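How do small artists get on those "ones to watch" lists?
Posted in Music Promotion - Jul 17, 2021
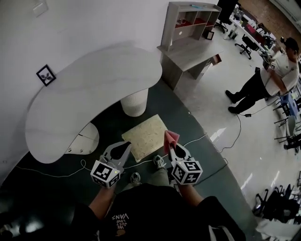

Black T-shirt, gray sneakers, beige mat on a dark green floor.

Ruan Baloyi

I make music as Skoketti. It's mostly slow R&B with too many backing vocals, all of them me. I have one EP out and a second one I keep calling "nearly finished" to people who have stopped asking.

Every December the blogs put out their lists of new acts to look out for, and every December I read them in bed like a person checking exam results for a class he never signed up for. Last year I emailed a bunch of sites in the second week of the month. I got one reply. It was from a blog called Wullness, and it said they'd be happy to include me in their new artist feature for $175, or $200 if I wanted a photo with it.

So:

Is paying for a spot normal? Does everybody on these lists pay and I'm the only one who thought it was about songs?

If it isn't normal, how do people get picked? I have a decent local following (bars, a couple of campus shows, one wedding where the couple later apologized for the sound system). I don't have a manager. My cousin says he is my manager but he has not managed anything.

I'd also like to know if it does any good. I can find the money if it really leads to something, but it would come out of the mixing budget.

Macarena Sotomayor

I wrote for a music blog for a few years and helped put together three of these lists, so I can tell you how ours worked. I can't speak for Wullness, though a price that goes up when they attach your own photo does tell you something.

We didn't charge. Plenty of small sites do, and the bad part is when they don't say so on the page. If a site takes money and labels it as a paid feature, fine, it's an ad and you can decide if you want an ad. If it sells you a place on a list that claims to be the staff's picks, readers work that out pretty fast, and then you're on a list with a lot of other people who had $175.

As for how we chose: every writer brought in a handful of names they already liked, and we argued. The names were on the table by early November. By the time you were sending emails the thing was written and somebody was hunting for a header picture. So your timing was off, and that may be the whole story of why you heard nothing.

What I'd do in your place is pick seven writers, real people with bylines, who have covered something that sounds a bit like you. Write to each one when you put out a single, in spring or summer, whenever it's ready. Two or three sentences, a streaming link that opens without a password, where you're based, and one thing coming up. Skip the attachments. Our inbox used to choke on them and I deleted a few good songs that way, I'm sure.

Then write again when the next song comes out. A lot of the acts I argued for were people whose third email I'd finally opened while eating lunch. I'd love to say I had an ear for it.

Did it help them? A few got booked for support slots. One got signed, though he had a song doing well on radio already and we were mostly hurrying to look early. Most got a nice line for their bio. Spend the money on the mix.

Also, do list your live shows in the email. Writers like to hear that other human beings have stood in a room and listened to you. Maybe leave out the wedding.

Bheki Naidoo

dont pay. my old group paid one of these sites and they spelled our name wrong, then wanted more money to fix it

Bình Hầu

Slightly different view. I paid for a feature once, on a different site, and I don't regret it, but I knew what I was buying. I needed a link to show a venue that wouldn't book anyone without "press." The venue booked me. Eighteen people came and several of them were there for the quiz.

If you do it, ask how long the page stays up and get the answer in writing. Mine vanished when the site changed owners and now my bio links to a page selling garden furniture.

Agree with Macarena about the email timing. I'd add your local college station to the seven, they're always short of people to interview and they'll usually let you keep the audio.

Ruan Baloyi

Thanks, all. I've told Wullness no. They wrote back within the hour and offered it without the photo for less, so I guess I'm a negotiator now. First email goes out with the next single, once I've cut some of the backing vocals.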